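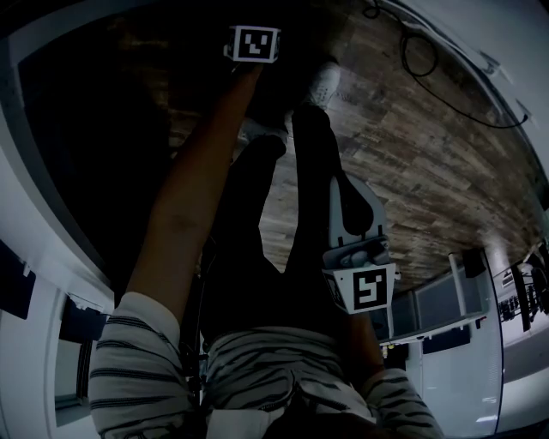 Vol. 3, p. 491

MARKER CUBE

A marker cube is a small block that carries a square black-and-white pattern on one or more of its faces. The pattern, called a fiducial marker, can be picked out by a camera and matched against a stored list, and a single clear look at it is enough to work out where the block is and which way it is turned. For something that fits in one hand, it does a remarkable amount of work!

Appearance

The usual marker is a heavy black border around a grid of smaller squares, some black and some white. The border helps the software find the marker in a busy view, and the grid inside says which marker it is. Two markers with the same border can have quite different insides, so a block and a hand tool may each wear one and never be mixed up. White is the favorite color for the block itself, as the black border needs a pale margin to stand out against.

Some cubes have a marker on one face only. Others have a different one on each of the six faces (a joy to handle, like a die from a game with very strange rules), which lets the cube be read whichever way it lands.

Making a cube

Plenty of people make their own. Paper markers glued to a wooden block are the classic beginner's version and work nicely as long as the paper lies flat. A wrinkle or an air bubble bends the straight edges, and the reading begins to wander. Glossy paper is a common mistake: a lamp overhead can wash out half the grid. Matte paper or a flat printed surface is much kinder.

The Skestell pattern set, popular with hobby clubs, has 400 markers. The later Prundent set has 1,948, packed into a finer grid, and the two can't be used together without telling the software which is which. Finer grids give more choices but are harder to read from far away. Most makers with only a handful of blocks stay with the coarser set and are very happy there.

The printed size has to be measured after printing, with a ruler, across the black border from outside edge to outside edge. Printers like to shrink a page to fit, and a marker that is smaller than the software believes will seem to be farther away than it is.

Handling

A cube is best held by its sides, with the fingers clear of the marked face. Even one fingertip over the border can make a marker vanish from the software's view. At arm's length a small block still reads well in good light, though a fast swing of the arm smears the pattern. Slow turns are better, and they're also more fun to watch on the screen, where the little drawn axes tilt along with the block.

Plain floors make tidy backgrounds. Wood planks are fine too; grain and seams seldom look enough like a closed square to cause trouble. Checkered tile is another story.

Collections

The Flemonby teaching collection keeps 1,308 marked blocks, among them the early Vlachou cubes, whose patterns were painted by hand through a stencil. The paint has crept under the stencil on several of them, and the soft corners are lovely to see up close. Most can still be read.

See also: Calibration board; Dice; Stencil printing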